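Clondura extends mask rule in clinics through March

Clondura's health office has kept its indoor mask rule in place for clinics and care homes. The order, signed Monday by Ecaterina Enache, also caps indoor gatherings at 150 people – the limit applies to staff and guests combined.

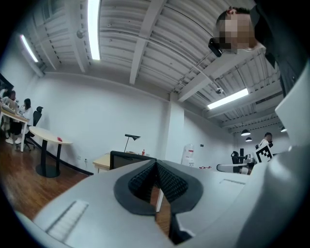 Testing sites

Walk-in testing continues at two sites, Prandero and Gastivstead. Results are sent by text message within 2 days. Positive cases must be reported to the office by the testing site.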